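Kitchen table tips from a robot club parent

My kid's club meets at our place in the off weeks, so I've picked up a fair number of kitchen habits I never thought I'd need! The team is Skellier, nine kids plus their coach, Fumiko Sugiyama, and this season's task is clearing up after coffee. They work it all out in simulation first (on two laptops, on my counter, next to my real coffee cups).

Tip one, and it's Fumiko's: set things out the same way every time. She had the kids put masking tape crosses where each cup goes, and I stole the idea for our breakfast stuff. Mornings are so much calmer now. Use the blue painter's tape, the tan kind left gum on my counter and I was at it with cooking oil and a rag for ages.
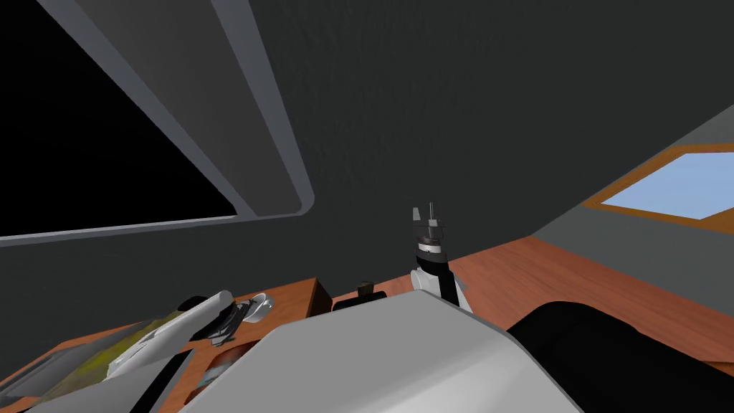 Tip two is to clear the small stuff before the big stuff. The kids lost 19 points at the Hellthorpe meet in March by going for the large items first and knocking a cup over on the way. I do the same thing with a dish rack, every time, so now it's cups, then spoons, then plates.

Tip three: saucers travel separately. Don't carry a cup on its saucer if you're in a hurry (ask me about my mother's blue set).

Last one, for anybody hosting a club. Run the laptop cords along the back of the counter and clip them with clothespins, and keep snacks on a whole other table. Pretzel salt gets in the keys. We go to Skendau next, and I'm bringing my own tape.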